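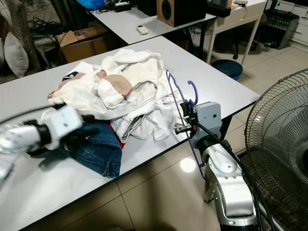
Photo: Stikunard

POL 2 Welfare and the State
Handout for week 3: Who gets counted? Means tests, universal benefits and take-up

Thursday, February 2, 2023

Bring this to the seminar, I won't be printing spares.

Where we got to last time: benefits can be paid to everyone in a group (universal) or only to those under an income line (means-tested). Most countries do both, and argue about the mix.

Key terms
Take-up: share of people entitled to a benefit who claim it. Not the same as share of population getting it. People mixed these up in the last set of essays.
Taper: how fast the benefit shrinks as you earn more.
Cliff edge: no taper at all. One pound over the line, lose the lot.

Worked case
Collitora, a made-simple country for the board. Benefit of 50 a week. Taper of 30 per cent, so for every extra pound earned you keep 70p (before tax, ignore tax today). Now add a second benefit with the same taper. Both go at once. You keep 40p. Add tax back in and you see why people say work doesn't pay, even when each rule looked fair on its own.
Do the sum again for a cliff edge at home. Draw it. The drawing matters more than the algebra.

Why don't people claim?
- don't know it exists
- form too long, or asks for papers they havent got
- shame, or fear of being thought a scrounger
- sum too small to bother with
- claimed once, got refused, never went back
Note that the first two can be fixed by an office. The third is harder and is where politics comes in.
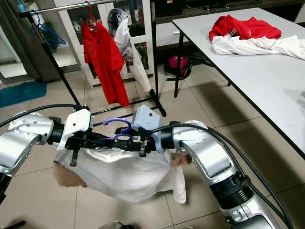
White garment and hanger.

The political argument
Universal side: everyone pays, everyone gets, so everyone defends it. Cheap to run. No stigma. Cost is high and some goes to people who don't need it.
Targeted side: money goes where need is. Cheaper on paper. But the people who get it are fewer and poorer and vote less, so it is easy to cut.
Watch out for a slide here. "Voters in poor areas" and "poor voters" are different groups. A district can have high claims and a majority that never claims. Area figures can't tell you how the claimants voted, see the Nimach table in the reader.

Reading
Dwivedi reader, chapter 3, skip the appendix. The Nimach table is at the back of the chapter, the axis label is wrong, should say households.

For the seminar
Pick one benefit you know somthing about. Write half a page: who is entitled, who claims, who would shout if it went. Be ready to argue the side you don't agree with.

Essay titles go up after reading week. Exam is in June, this topic has its own section.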